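The Laundry Robot Wants a Monthly Fee. Let It Fold First.

Every few years somebody promises to take the laundry off our hands, and every few years I end up back at the dryer with an armful of socks. So you will forgive me for reading the new Flekmont brochure with one eyebrow up.

Flekmont sells a two-armed home helper. Sells may be the wrong word, as you don't get to own it. You subscribe. The plan is called Chauke, it costs $474 a month, and the sign-up page lists 105 household tasks the machine is "ready to learn." I read that phrase several times. A plumber who came to my house ready to learn would be sent home, and I would not be paying him by the month while he studied.

Of those 105 tasks, laundry is the one the company leads with, and I understand why. Dishes have a machine already. Floors have a machine already, more or less, if you keep the cords picked up. Clothes have two machines and then a long stretch of handwork that has not changed much since my grandmother did it. If you could sell people a way out of that stretch, you could charge a lot.

But cloth is hard. A coffee mug is the same shape every time you reach for it. A shirt is never the same shape twice. It has sleeves that go inside out and a collar that hides, and it grabs onto whatever it was lying next to. Pull a shirt from a pile and you may get the shirt, or you may get the shirt and a pair of pants and a pillowcase. We sort this out with our fingertips without thinking about it. A gripper has to be told.
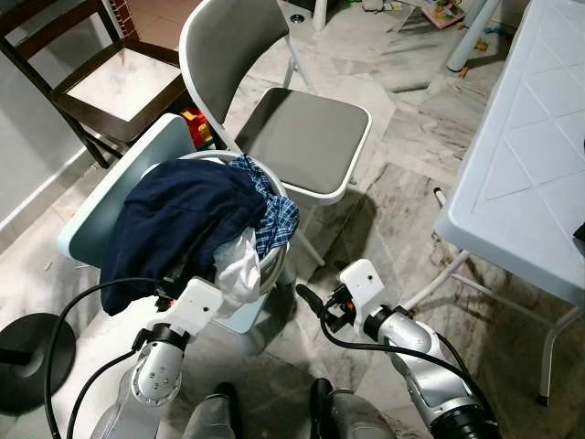 Two arms at a heaped basket, with one gripper up against a navy garment.

I like this view better than anything in the brochure, which is all cream sofas and one folded towel. At least it looks like a place where people live. The basket is up on a plastic chair, as baskets often are when there is no better spot for them. There are other chairs to get past, a toy on the floor behind, and a magazine or book lying out on the tile. The plaid shirt is bunched up and half over the rim. I have never had a load of laundry that looked any better than that.

And look at what the job asks for. There is one big dark piece of fabric hanging down over the edge of the chair, with a white cloth tucked between it and the plaid shirt. Where does the dark thing end? Which bit do you grab so the white one stays put? A ten-year-old would solve it in a second, badly, by dumping the whole basket on the floor. I would want to know what Chauke does, and how long it takes, and what happens when it guesses wrong. The brochure gives me none of that. It tells me the service will "bring calm to the busiest corner of your home."

The numbers it does give are slippery. Flekmont says the helper has handled 1000 garments in testing. Handled how? Picked up? Moved from one basket to another? Folded to a standard that would survive my mother's visit? You can handle a garment by knocking it onto the floor. I wrote to the company in August and asked what counted, and got back a friendly note inviting me to a webinar.

To be fair, the competition is no clearer. Berton rents a similar machine and talks mostly about its hands. Kulska sells a kit that you put together yourself, which sounds like a second chore to help you with the first. Kulska does publish a list of the fabrics its kit should not be given, and I will say I found that refreshing. Wet wool is on there. So are fitted sheets, and there I feel a certain kinship with the machine.

My bigger complaint is about who does the work around the work. The Chauke agreement runs to 103 clauses, and I read them with a sandwich in the other hand. The customer agrees to keep "a clear working area." The customer agrees to place the basket at a suitable height. The customer agrees to empty pockets, close zippers, and take out anything with loose straps. By the time I have done all that I am standing at the basket with a shirt in my hands. I could fold it. I am right there.

Then there is the matter of supervision. Clause 61 says an adult should be present while the arms are moving. That's sensible, and I would not want it otherwise in a house with kids or a dog. But it does away with the main reason to pay for such a thing, which is to be somewhere else. If I must sit in the room and watch, I want the company to say so on the first page, in the same large type as the price.

People I respect tell me I am being unfair, that the first washing machines were awful too, and that somebody has to pay for the early ones so the later ones get good. Maybe so. I am glad there are people working on this, and I don't doubt that getting an arm to deal with a limp shirt is a real piece of engineering. I would happily read about their failures for an hour. What I object to is being billed as a customer for what sounds to me like a seat in the test lab. If the machine is still learning, charge a learner's rate. Give the first six months free to anyone willing to put up with it, and ask them afterward what it was like.

Before I paid, I would want three things from Flekmont in writing. How many minutes for one ordinary mixed load, from basket to stack, with no human hands in it. How often it gives up. And who buys me a new shirt if a button comes off. A laundromat with wash-and-fold service can answer all of those over the phone, and the one near me charges by the pound and throws in the hangers.

Until then my basket stays where it is, which is on a chair. I'll get to it after supper.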